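The Heron Commission 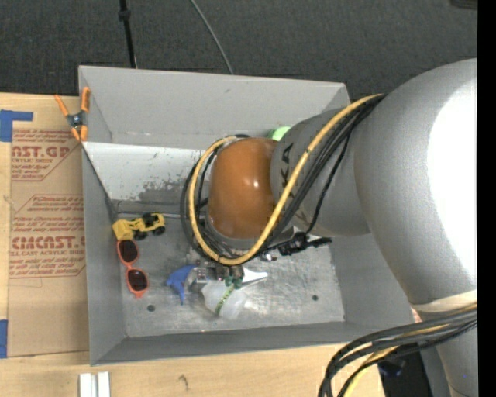

The gray bin at the table.

The letter from the town of Farden came in December, and Yetunde Olaniyan read it standing up, with her coat still on. They wanted a heron for the library courtyard. They wanted it in bronze, life size, on one leg. They had enclosed a drawing by a member of the council, in ballpoint, with the measurements marked in inches.

She had not taken a commission in nine years. The last one had been a fountain for a company called Distum, and they had asked her to change the hands four times. After that she made what she liked and sold it when she could, which was less often than she told her sister.

The fee was $1,855. She thought that was a strange number until she read the second page, where somebody had explained that the bake sales and the raffle had brought in $1,849 and a man had put in the other six dollars so the total would match the year the town was founded.

It would not cover the bronze. She wrote back and said so. She said she could do the bird in welded steel for that money, if they didn't mind rust.

They answered in four days. They did not mind rust.

She started with the leg. A heron's leg looks like it bends the wrong way, but the joint you see is the ankle, and the knee is up under the feathers. She had known this once and had to look it up again. She cut the first leg from half-inch rod and it was too thick. The second was right but it shook when she set any weight on it. She put a steel pin up the middle of the third and welded it to a plate, then hung a bag of sand from the top and left it overnight. In the morning it was still standing.

The body went slowly. She cut feathers out of sheet metal, 48 for each wing, and numbered them on the back in grease pencil. Her landlord, Bako, came down to complain about the grinder and stayed to look at the feathers laid out on the floor.

"It's a turkey," he said.

"It's a heron."

"Where's the neck?"

"I haven't made the neck."

He looked some more. He said the grinder was all right until eight o'clock but not after, and went back upstairs.

The neck was the trouble. The council member's drawing had it stretched up straight, the way a bird stands when it has heard something. She made it that way, because that was the job. She tacked it on and walked to the far wall and turned around. It looked like a pipe. She moved the lamp and it still looked like a pipe.

She left it for a week and worked on the eyes.

When she was a girl there had been a heron at the Clekska reservoir, or a number of herons that she took for one. Her father fished there on his days off. He never talked while he fished and neither did the bird. It stood in the shallows with its neck folded down into its shoulders, like an old man waiting on a bus. Once in a great while it would unfold, all at once, and have a fish. She used to watch for that and she almost always missed it, because she had looked away to ask her father what time it was.

She cut the neck off on a Farden-blue afternoon, as she came to think of it later, with the sky the same color as the town's letterhead. She bent a new one in an S and pulled it low. It took the bird down by fourteen inches. She did not call anyone.

The man who came for it in the truck was the council member himself. He had the drawing with him, the original, in a plastic sleeve. He walked around the heron twice. He took out a tape measure, held it for a moment, and put it back in his jacket.

"It's shorter," he said.

"Yes."

"Mine was looking at something."

"This one is too," she said. "It just hasn't decided yet."

He crouched down until his face was level with the bird's. His knees cracked. He stayed there long enough that she began to sweep the floor behind him, for something to do.

"My wife is going to ask me about the neck," he said.

"What will you tell her?"

He thought about it. "I'll tell her it was cold out."

They wrapped the heron in moving blankets and laid it on its side on an old mattress, with the leg sticking out past the edge. He tied a red rag to the foot. She signed his receipt on the hood of the truck, and he gave her the check in an envelope with the library's return address, and he asked if there was somewhere nearby he could get a sandwich.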